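Meltholm Textile Care Label Transcriptions

Version 2, released November 6, 2021
Maintainers: Doaa Metwally, Oi-ling Wu

Summary
Meltholm is a text corpus of care instructions copied from sewn-in labels and hang tags on household linens. It holds 4000 records in one tab-separated file, UTF-8, with a header row. No label scans are distributed.

Fields
record_id: integer, stable across versions
item_class: tea towel, napkin, tablecloth, apron, pillowcase, other
fiber_text: fiber content as printed, original spelling kept
care_text: care wording as printed; line breaks replaced by a single space
wash_temp_c: integer, blank if the label gives only a symbol
lang: two-letter code; multilingual labels get one record per language
transcriber: initials

Item class is assigned from the label or the seller's listing, never from the print on the cloth. Pattern names go in a separate file, patterns.tsv, keyed on record_id.
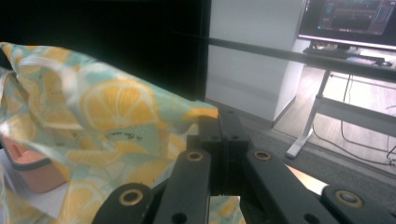
Citrus print, pale green and teal ground.

Transcription rules
Wording is copied as is, including errors. Symbols are written as bracketed tokens, e.g. [wash 60], [no bleach], [tumble low]. Illegible characters become a question mark -- one per character where the length can be judged, otherwise three. Brand names and lot numbers are removed from both text fields.

Changes since version 1
Version 1 had 3000 records. The Ledesma batch, transcribed by Graciela Domínguez, is new. Tokens for drying symbols were renamed in February; old names are mapped in tokens_old.tsv. Duplicate record_ids in the napkin class were fixed.

Known issues
wash_temp_c is wrong in 8 records where Fahrenheit values were not converted. They are listed in errata.txt. Apron labels are few and come mostly from one seller -- do not use them to estimate fiber shares.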